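# Getting a club table tennis table to play well in a cold hall?

**Posted by loopdrive_stirkimham, Sun 16 October**

Hi all! We've just started a table tennis night at the Stirkimham community hall and I am so happy with how it's going — 24 players on the first evening, which is more than the hall gets for most things. We have three tables, two of them fairly new and one hand-me-down from the club in Nollham.

My trouble is the old one. The ball skids on one half and sort of dies on the other, and people have started avoiding it. The legs look level to me. I've wiped it with a damp cloth and that didn't do much. Is it the surface, the height, the cold (the hall is freezing until the heating catches up), or am I imagining it? We can't spend much, and I'd love to have it sorted before our December tournament. Any tips on looking after the tables in general are welcome too!

---

**backhand_betty**

Oh, I love this kind of puzzle! Start with the bounce. Drop a ball from 12 inches above the table and watch how high it comes back. You want it close to 9 inches, and you want the same result all over. Do it in the corners, near the net and along the center line, and mark any dead spots with a bit of masking tape.

If one whole half is dead, look underneath. On older tables the screws holding the top to the frame work loose, and the panel hums instead of pushing back. A quarter turn with a screwdriver can bring it back to life. Don't crank them, though, or you'll pull the top out of flat. Mine took ten minutes and it felt like a new table. 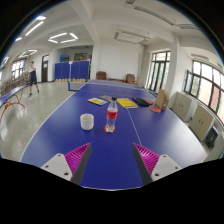
Then do the cleaning properly. Skidding is nearly always grease and dust, and a damp cloth mostly pushes it about. I mix one part white vinegar to ten parts water, put it on a microfiber cloth (never straight on the table), wipe from the net outward and dry it right away with a second cloth. Furniture polish is the enemy! It leaves a slick film and you'll be weeks getting rid of it. Check whether whoever had the table before you used it.

Also measure the height at all four corners. It should be 30 inches to the top of the playing surface. Floors in old halls are never as flat as they look, and most legs have adjusters at the bottom.

---

**spinny70**

could be the balls. we bought cheap ones and half of them were egg shaped. spin one on the table and see if it wobbles

---

**Obeidat_TT**

Good answer from Betty, and I'd add the cold. Balls and rubbers both play slower in a chilly room, so get the heating on an hour before you start if the hall will let you. We do that all winter and the difference is lovely.

It won't explain one half being different from the other, so do the screws first. If it still plays dead after that, look along the top from the end with your eye at table height. A sag will show up as a dip in the edge line. You can sometimes fix a small one by storing the halves upright for a few weeks — a bigger one means it's a practice table from now on, and there's nothing wrong with that. Ours gets used for serving drills and the kids adore it.

Good luck with the tournament!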